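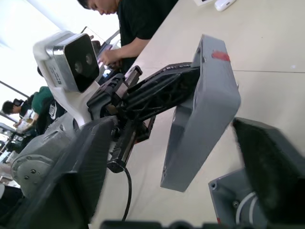 Stereo camera module on a white bracket, with the arm and gray gripper finger to the right.

Visit report: Grundulon post-production house, 12/10/2022

The visit covered the sound and color departments, which are finishing the feature "Plokix" for the distributor Clitidetti. Picture was locked in July. Supervising sound editor Yolandi Mofokeng led the group through the building.

The dialogue room holds two edit stations and a small booth. Lead actor Hendrik Mkhize has re-recorded 615 lines, mostly exteriors shot near a highway. Each line is cut against the production track, then matched for room tone before it goes to the mix.

The mix stage seats five at the console. Reel 3 was played twice, first with the temporary score and then with the final one by Urho Lehtinen. The final version sits lower under the courtroom dialogue. Mofokeng said the strings were still masking some consonants and would be pulled down again.

Color is handled upstairs by Ilídio Guerreiro. He grades the theatrical version first and derives the home version from it in a separate pass. Night interiors were still open, pending notes from director Nandi Ndlovu.

The Foley room was in session and could not be entered. Delivery to Clitidetti includes a separate music and effects track for dubbing.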